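The Meeting Table Will Not Save Your Company

Steltwood moved its staff to open seating in September, and everyone was told that people would talk more. I worked there for 14 months. People bought headphones.

The pitch came from a consulting outfit called Prevex, whose slides promised "chance encounters." I asked what evidence they had. They had a survey of 32 managers, most of whom kept their own rooms.
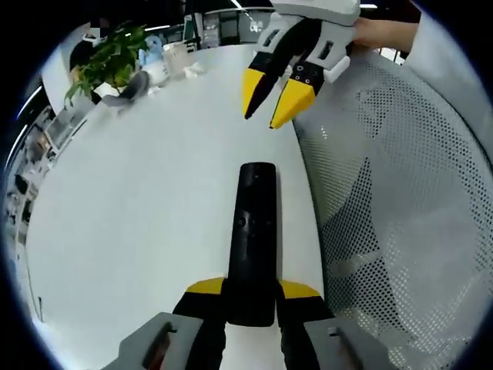 My old boss, Shakuntala Singhal, defended the plan for a while. Her view was that a big shared table makes it harder to hide a bad idea. Maybe. It also makes it harder to finish a good one – I wrote most of my reports at home after 9 p.m.

I don't miss cubicles. They were ugly and the air was stale. But a door that closes is cheap next to a year of half-done work, and I have yet to see a consultant put that in a budget.

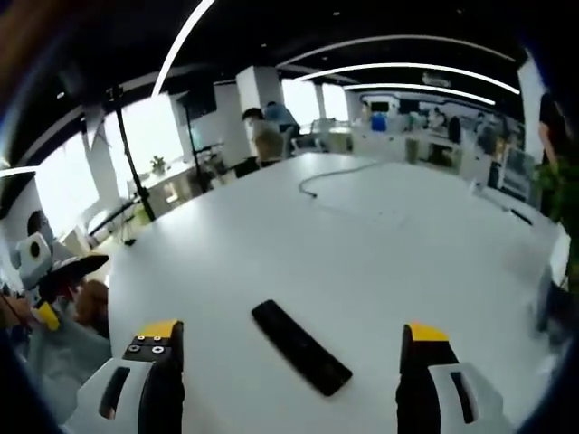 What I'd ask before signing

Who gets to keep an office? If the answer is the people selling you the plan, wait a year.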